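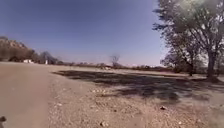 Workshop notebook, March – adobe test bricks, batch 3

Start 7:40. Coffee from the Luvo machine, which has decided that hot water is optional.

Where we stand: the Honorato mix (the one with too much clay in it) cracked again overnight. Long cracks this time, corner to corner, as if somebody had ruled them. I had called that mix "promising" two pages back. I would like that page to fall out of the binding.

Jar test on the new soil from the Nonenthorpe pit. Filled the jar a third of the way, topped up with water, pinch of salt, shook it until my arm complained. The sand dropped right away, the silt took its time, and the clay was still hanging there at lunch looking thoughtful. Plenty of sand, less silt than I feared. The ribbon test agrees: it rolls out, droops, and breaks off before it gets to the second knuckle. Good enough for bricks, useless for pots.

Mix for today: Nonenthorpe soil through the coarse screen, chopped straw, water by feel. I know we agreed to stop writing "by feel." The measuring bucket has a split in it and I am not going to pretend otherwise – whoever orders supplies, please order a bucket.

Molds: wet them first. I forgot on the first one and the brick came out in the shape of a regret. The other molds released fine. Pulled straight up, no wiggling.

Drying: under the shade cloth, on sand, flat side down. They get turned on edge when they can take a thumb without a dent. Last batch I turned them too early and they slumped like commuters.

Crush test, leftover bricks from the Rasel mix, the ones with the longer straw. Best brick let go at 1,774 pounds on the press gauge, and it went slowly, with a lot of crumbling at the edges before the middle gave up. The worst went at 250 and had a pebble in it the size of a walnut. Screening matters. We knew that. We have it written on the wall.

Also dropped one of the Rasel bricks on its corner by accident. Lost the corner, kept the brick. Entering it as a drop test.

To do:
New bucket (see above).
Re-screen the rest of the Nonenthorpe pile before it gets rained on.
Try the Honorato clay cut with sand, one small batch, no adjectives until it's dry.
Move the press off the wobbly bench.

Stopped 4:15. Shade cloth tied down on all sides, press wiped, straw in my boots.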